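March, afternoon. Lonow set, cloth task

We have now 297 episodes in the folder. I want 519 before the next training, so there is still much to do. Two episodes I removed, the wrist stream had a gap at the start.

Maihi asks for more variety in how the cloth begins. I agree. Until now I dropped it always from the same height, and the policy will learn this habit from me. 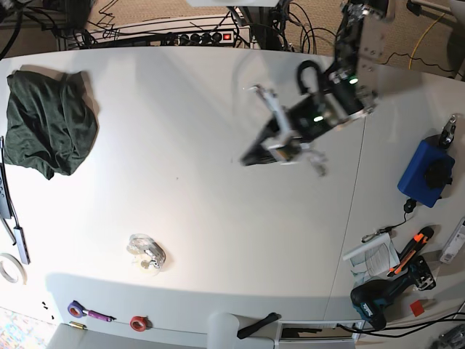 For the next 100 I will change the starting place every time, and also begin with the gripper already open — it was not consistent before. The green cloth stays, the other colours come later.

To do: write the new start rule in the Pelero sheet, and check that both clocks agree before recording.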